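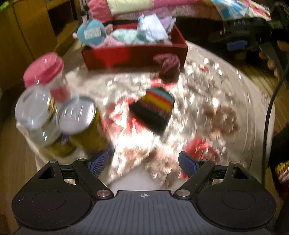
A woolly hat, a shiny flowery tablecloth and two grippers with blue pads. Tidying-up practice!

Can a robot tidy your room yet?

I'll give you my answer straight away, because I always hated waiting for the answer when I was your age. Sort of. A bit. Slowly. And probably not YOUR room, if it looks anything like mine did.

I write about machines for a living, and the question children send me more than any other is some version of "When can I get a robot to do my chores?" Last February I had 149 letters and emails asking it. One came with a drawing of a robot carrying a hamster cage, which is now on my fridge.

So let's have a proper look at it.

Why is a hat so tricky?

Robots have worked in factories for years and years, and they are brilliant at it. A factory robot can pick up the same metal part from the same spot 2000 times and never get bored or wander off for a biscuit. The part is hard. It's always the same shape. It's always waiting in the same place.

Now think about a knitted hat. Drop it on a table and it lands in a heap. Drop it again and it lands in a different heap! Sometimes the brim is on top, sometimes it's squashed underneath, and sometimes the whole thing looks more like a sock. You know it's a hat whichever way it falls, because you've been meeting hats since you were a baby. A robot has to learn that a stripy lump and a stripy tube can be the same thing.

Then it has to pick it up. Pinch too gently and the hat slides out. Pinch in the wrong place and the tablecloth comes along for the ride – and so does everything standing on it.

Try it yourself

You can find out how hard this is at home. You'll need a hat or a pair of socks, a plastic jar with a lid and a box.

Put your hand flat and pretend your fingers are glued together, so that you can only pinch between your thumb and the rest. Now put the hat in the box. Not too bad? Close one eye and try again. Then have a go at folding the hat in half first, and using your other hand in the same way to help.

I did this at my kitchen table and it took me ages. My socks ended up on the floor twice. Most robot hands have only two fingers, and they can't feel wool the way you can, so they are playing this game all the time.

Shiny things are sneaky

Robots usually see with cameras, and cameras get muddled by shine. Look at the bright white streaks on the tablecloth in the photo. You and I know that's just light bouncing off it. To a computer, a streak like that might be the edge of something, or a white ribbon, or a hole. Silvery lids do the same trick.

Patterns cause trouble as well. If there's a red rose printed on the cloth, is that a thing to be picked up? You'd never try to put a printed flower in a box. A robot might have a go, until it has learned better.

How do they learn, then?

Mostly by copying us, which I think is rather sweet. One way is for a person to hold a gripper in their hand and do the job with it, while a camera records everything. The computer then studies lots and lots of these recordings and works out what usually happens next.

Lots means LOTS. I visited a workshop called Skillden, where they were teaching a robot named Trekard to put baby clothes into a box. They had 986 recordings of that one job. I asked if that was enough and everybody laughed.

Trekard did it, though! It picked up a small green sock, thought about it for what felt like a whole school assembly, and dropped it in the box. Then it picked up the next one. Then it picked up the corner of the box. Oh well.

What about shops?

Shops are a bit easier, as the packets on a shelf are mostly neat shapes and mostly face the front. At a warehouse called Stasen I watched a machine move 756 boxes of cereal in one morning without squashing any. But when somebody gave it a floppy bag of rice, a person had to come over and help.

That's how it goes at the moment. Stiff things, yes. Floppy things, sometimes. Floppy things in a big muddle with jars and tins and blankets, not very often.

So, will I ever get one?

I think you might, when you're grown up. The robots I see are better each time I visit. Another team, Yule, is working on one that folds towels, and it now gets the corners to match more often than I do.

It will probably be slow at first, and it'll want you to move your best breakable things out of the way. You may also have to pick up the toys it doesn't recognise, so some of the tidying will still be yours. Sorry about that!

Words to know

Gripper: a robot's hand. Many have two fingers that open and close.

Pads: the soft or bumpy bits on the fingers that help them hold on.

Recording: a saved copy of someone doing a job, which a computer can learn from.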